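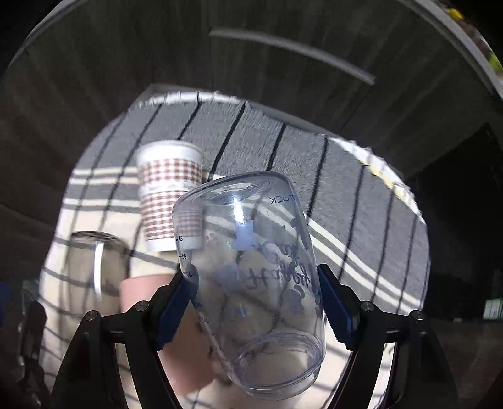

Brellow measuring cup, the clear plastic one: two months in

Quick one because I've got to get the kids from swimming. Short version – good little cup, buy it for sauces and medicine-type amounts and pancake batter, don't buy it if you want to bake by the half litre.

Why I bought it

My old glass jug went on the kitchen tiles in September. Had it since uni. Went down to Dellodus on the Friday for a replacement, they had the big Bezerra glass one and a row of these Brellow cups hanging off a hook next to the egg slicers. The Bezerra was lovely but heavy, and the handle sat wrong in my hand. The Brellow was $9. Bought two.

One stays in the kitchen, one lives in the shed for plant food and is not allowed back inside, hence the marker.

The plastic

Clear with a bit of a blue tinge. Not flimsy. Has a bit of give if you squeeze it properly but it springs back. The base is rounded on the outside so there's no sharp corner inside for honey to get stuck in, and a small spatula gets nearly all of it out. Big tick for that. The downside is it isn't the steadiest thing on a soft surface. On the bench, fine. On a tablecloth with a bit of padding underneath, I'd keep a hand near it when it's full.

I've dropped mine at least twice. No cracks. Scratches, yes, if you go at it with the green side of the scourer, so don't.

Reading the scale

Numbers run up the side, small. 60, 90, 120 and so on. Going up in thirties takes some getting used to if you grew up on 50s and 100s like me. A recipe says 100 mL and you're guessing somewhere above the 90. For a marinade who cares. For a sponge I'd weigh it.

Print is small enough that I put my glasses on for it. My mum (74, sharp as anything) won't use it at all without the torch on her phone. Would of liked a darker print. Against milk it's easy, against plain water you have to tilt your head around a bit to find the line.

I checked it against the kitchen scales with cold water at the 120 line. Out by 2 grams. Did it again, same. Happy with that for nine bucks.

Writing on it

Permanent marker takes really well on the side. Dark blue shows up nicely on the clear. Comes off with metho if you change your mind, hangs on through ordinary washing up. After a few weeks it does go a bit loopy and smudged where your fingers sit, so write it higher up than you think. I wrote mine in a rush and can hardly read it now, and that's my own handwriting.

Washing

Top rack only according to the card. I've put it through up to 13 times by now and the numbers haven't faded that I can see. It goes a bit cloudy if you leave it in for the full dry cycle, a wipe with vinegar fixes it. Curry stained it for about a week then gave up. Drains well upside down – the rounded base doesn't hold a puddle on top like my old ones did.

Hot stuff

Card says warm liquids ok, not boiling. I let the jug settle for a few minutes before pouring stock in. No warping so far. Haven't tried the microwave and the card doesn't mention it so I'm not going to be the one to find out.

Versus the others

Bezerra glass: nicer to look at, much better for baking, handles heat, costs a fair bit more and you will cry when you drop it.

Brurach collapsible silicone: had one at the caravan. Folds flat, handy for camping, but it wobbles when full and the markings are the same colour as the cup. Who signed off on that. Gave it to my sister.

Random tumbler with a line drawn on it: did this for years for cordial. Honestly fine for cordial.

Gripes

No handle. Wet hands plus oil on the outside and it'll shoot out of your grip.

No spout either, so it dribbles down the outside if you pour slow. Pour with a bit of confidence and it behaves.

They don't nest properly. Two stacked together stick, and I've had to run hot water over the outer one to get them apart. If you buy a pair, store them side by side.

Sticker on mine left gunk that took eucalyptus oil and a fair amount of swearing to shift.

Who it suits

Small kitchens, share houses, anyone mixing dressings or formula for pets or plant feed, kids learning to cook. Mine does pancakes with me most weekends and she can hold it fine in two hands.

If you're after one jug to do everything, get a bigger one with a handle. As a second measure for the drawer I'd get it again, and probably will when the shed one goes missing.

4 out of 5. Lost the point for the tiny numbers.

Edit: someone asked about the lid. There isn't one. Cling wrap with a rubber band round it holds overnight in the fridge ok.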